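Keeping the arm honest: ten minutes with Muchen Hao

Muchen Hao has a sandwich in one hand and a config file open on the other screen. It's January, just past noon, and the overnight batch died at 3 a.m. So we talk while she fixes it.

Her job at Jarneck is looking after one cell. One arm, one parallel gripper, one bedroom full of clutter, all of it simulated. The cell is called Flurus, after a cat, she thinks. It was named before her time. The task is tidying a bed: go down, grab a thing, lift it, put it in the bowl. Then the next thing.

"People hear simulated and figure it looks after itself," she says. "No. It breaks about like a real one does. You just don't get a bruise."

What broke last night? She scrolls. Contact settings on the fingers. Someone loaded a new set of pads, softer ones, and didn't touch the solver step. On hard objects you'd hardly notice. On the banana peel the whole thing shook itself apart.

"The peel is the worst object we own. It's flat, it's thin, the tips stick out. If the fingers come in 2 millimeters too low they're in the mattress. Too high and they close on air." She takes a bite. "I start every check with the peel. If the peel works I can go eat."

She's eating already. The peel doesn't work yet.

The morning check goes like this, and she does it the same way each time. Arm to home. Open and close the gripper on nothing, 30 times, watch the force trace. It should be flat, then a bump, then flat. Then the descent onto a bare patch of bed, with the stop height logged. Then the peel. The basketball gets used for reach only; the fingers don't open that wide and she's not asking them to.

And the blanket?

"Oh, the blanket." Long pause. Cloth is the slow part. Every fold gets worked out again when something touches it, so she lets it settle before the arm is allowed to move. For a while they skipped the settling to save time. The blanket would still be sliding when the first grasp started and the logs were garbage. "We threw out 200 runs. I was not popular that week."

Jiahui Su, who wrote most of the scene loader, leans in from the next desk at this point. He wants it on record that the skipping was his idea. It's on record.

Su does the rooms, Hao does the arm. The rooms come with everything, the house behind the bed included, and he likes them furnished. She'd take a gray box. They've had this argument before, you can tell.

"She turns off my lamps," Su says.

"I turn them off when I'm debugging contact. I turn them back on."

"Nearly always."

Back to the wrist. The repair that took longest, she says, was a joint that was fine. The last wrist joint kept ending up a hair off from where the planner said it was. She checked the joint limits, the damping, the gear model. Two weeks went by. It was the tool offset, the distance from wrist flange to fingertips, which had been measured on the old gripper and copied over when the new one went on. Three millimeters. She has the number on a sticky note on her monitor now and she reads it out loud to whoever swaps a tool.

Does she ever work on hardware? She did, before. Four years at Hirose on a packing line, greasing joints and replacing cables, a lot of lying on the floor. She misses some of it. A worn cable you can feel with your thumb, she says, and a bad parameter just sits there in line whatever looking like a number.

What she kept from those days is the logbook. Paper, spiral bound. Every change to the cell gets a line: what, who, why, and how to put it back. Su uses the Trorley tracker like everyone else in the building and says the paper is nuts. He also asked her twice last month to look something up in it.

The new step size is in. She halves it, restarts, and waits for the blanket. We both wait for the blanket. Then the arm comes down over the peel and she stops chewing and leans toward the screen.

"OK, hang on," she says. "Let me watch teh trace." And that's the interview, she's got the headphones on.

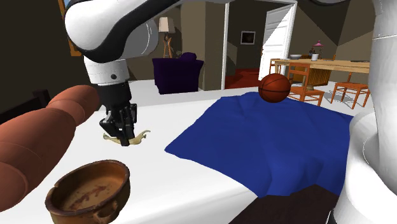

The Flurus cell, with the gripper down at the banana peel and the bowl nearby on the bed.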